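Brornach Forum > Software > Planning and control
Topic: Insertion skill passes in simulation, jams on the real PC case

tolvaj_k
Posted September 16, 2021
Hello all. I am writing the skill layer for a two-arm cell which takes apart and rebuilds old desktop computers. English is my third language, so please ask if something is not clear.

The stack is: Pasteo for motion planning, our own task sequencer on top, and an admittance controller that runs on the arm with the Robotiq gripper. The parts wait in a printed fixture on the table, and the case lies on its side with the cover off. The planner knows the fixture and the case from CAD.
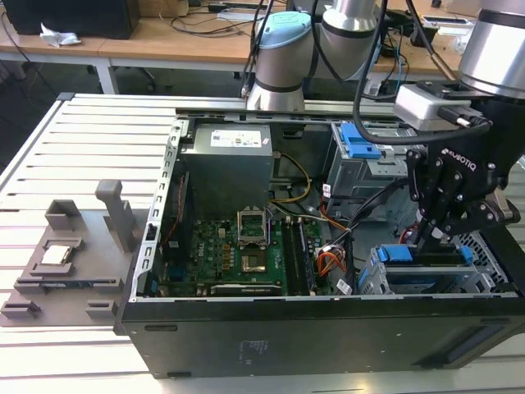 My problem is the last part of the motion. In free space everything is good. When the fingers go down near the blue latches, the planner reports a valid path, the controller starts, and then the force in Z climbs until the guard stops it. In simulation I ran the same skill 1000 times with random offsets and had 209 failures, nearly all from bad grasps. On the real case it jams much more often, and always in the last few millimeters.

I have already tried a lower speed and a softer spring in Z. The softer spring makes the jam later, but it does not remove it. What should I look at first?

mosswire
Reply 1
What is the controller update rate, and where do you filter the force signal? If you filter hard on the PC side, you add delay, and then the admittance loop pushes against a contact that it learned of too late.

tolvaj_k
Reply 2
The rate is 200 Hz. The filter is a moving average in our node, before the controller. I made the window long in January, when we had noise from the cable, and I never made it short again. I will check this.

gridlock_ursa
Reply 3
I do not believe it is the filter. Your collision model comes from CAD, but old computer cases are bent sheet metal and none of them agree with the drawing. Your planner says "valid" for a case that does not exist. Do a local registration before every insertion: wrist camera, small crop, align to two or three features near the target, then correct only the final pose. Leave the global model alone.

mosswire
Reply 4
Registration is useful, but it will not save a late force loop. Even with a perfect pose you have contact on both sides of a drive slot. He needs compliance in X and Y too, and a small search motion. I would not touch vision before the log with raw forces is on the table.

gridlock_ursa
Reply 5
And I would not tune a controller against a pose error of unknown size. You will end with gains that fit one case only. We had exactly this with the Kļaviņa demo cell: two weeks of tuning, then another case came and we began again from zero.

tolvaj_k
Reply 6
Thank you both. I did the cheap thing first and recorded raw and filtered force together. The log has 2834 samples for one attempt. The filtered signal is clearly behind the raw one, so mosswire is right on this point. With a short window the guard stops the arm earlier and the peak is lower.

But it still jams — only more gently. So I looked at the wrist camera view for the drive step, and I think gridlock_ursa also has a point. The cage in our model is one clean box. The real one has ridges and mounting tabs, and there are cables near it that the planner does not know at all.

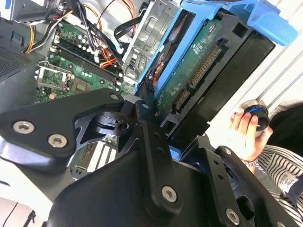
Wrist camera, drive step. The drive is tilted in its blue caddy, with the gripper just below it.

mosswire
Reply 7
Okay, that angle is steep. Do you plan the tilt as one straight Cartesian move, or is the rotation separate?

tolvaj_k
Reply 8
One move. Position and rotation are interpolated together.

mosswire
Reply 9
Then split it. First go to a pre-contact pose, then rotate around a point on the caddy edge, then translate. Put the compliance center at that same point. If it stays at the tool flange, every side force becomes a rotation and the part wedges itself.

gridlock_ursa
Reply 10
Here I agree. I still want the registration step, and please add a keep-out volume for the cables, even an ugly one. Flarero has a plugin that makes boxes from a depth crop. It is slow, but you need it only once per case.

tolvaj_k
Reply 11
I will do it in this order: compliance center, split motion, cable boxes, registration. One change at a time, so that I know which one helped. The compliance center is a parameter in our YAML and it was set to the flange, as you guessed.

mosswire
Reply 12
Post the raw force plot for both versions, same scale please.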